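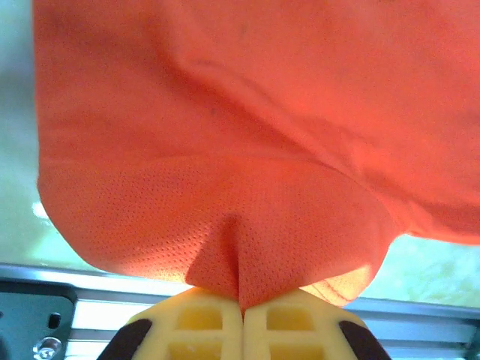

Posted in: Laundry and Clothes Care > Sportswear

Orange mesh shirts -- how do you fold them so they stay folded?

jeferson_m
Hello all. I look after the shirts for our small football club, Losano. They are bright orange, very thin synthetic, with the little holes in a part of the cloth. After every match I wash them and fold them in a box, and when I open the box again they have slipped out of their shape and there are creases everywhere. With cotton I never had this problem. The cloth is so light that it slides on itself. I do not want to iron each one on a Saturday morning before the boys arrive. How do you do it?

stekerdale_wash
Do not fold, roll. Lay it face down, sleeves in, then roll from the bottom to the neck. I have done this for two seasons with our under-twelves and the creases are few.

Raghu_R
I must disagree with the rolling. If you roll thin polyester and put other shirts on top, you get many small creases in place of one big crease, and these small ones are worse to remove. I fold in thirds along the length, then in half once only, with a sheet of tissue paper inside. The tissue gives the cloth something to hold.

jeferson_m
Tissue paper in every shirt? I have two full teams, it is a lot of paper.

Raghu_R
You can use the same sheets again. I bought a pack of 600 from a packing shop and after one year I have still 474. Most of the lost ones were my daughter's drawings.

aurelien.g
How are you lifting them from the line? I ask because I made this mistake for a long time. If you pick up such a shirt by one point, all the weight of the cloth goes to that point and you have a small tent there, with folds going out to both sides. When the cloth is a bit damp the folds stay. Take it with two hands, by the shoulders, and give it one shake before you put it down.

stekerdale_wash
Aurélien, with respect, a shirt like this weighs nothing. I pull them from the basket by any corner and it makes no difference that I can see.

aurelien.g
Maybe your shirts are thicker. Ours are so thin that the light comes through the mesh. Try it once with a damp one, pinch it in the middle, leave it over a chair for the night and look in the morning.

wellington_c
Hang them! I bought a rail in Sandmont for 15 pounds and I have not folded a shirt since December. For the away matches I lay the whole bundle flat in the car, on the hangers, with a bed sheet over it.

Raghu_R
The rail is good if you have the space for it. I have a cupboard.

jeferson_m
I have also only a cupboard, and half of it is my wife's. One more question for everybody: fabric softener, yes or no? The bottle says it is for all fabrics.

wellington_c
No softener for sports shirts. It stays in the cloth and then the sweat does not go out so well. A little less detergent than you think, 30 degrees, short spin.

stekerdale_wash
Here I agree with Wellington. And a short spin will help more with your creases than the folding, in my opinion.

jeferson_m
Thank you all. I tried this evening half of the shirts with rolling and half with the tissue (I used baking paper, I had no tissue). Both boxes are closed now. I also lifted them by the shoulders as Aurélien says -- it is slower but they lie down more flat. I will open the boxes before the next match and write here which is better.

Raghu_R
Baking paper is a bit slippery for this, so please do not blame my method if the rolls win.

Last updated: September 19, 2018
Tags: folding, football shirts, polyester, mesh, creases
Contact us | Copyright Damasceno Household Forums | Back to top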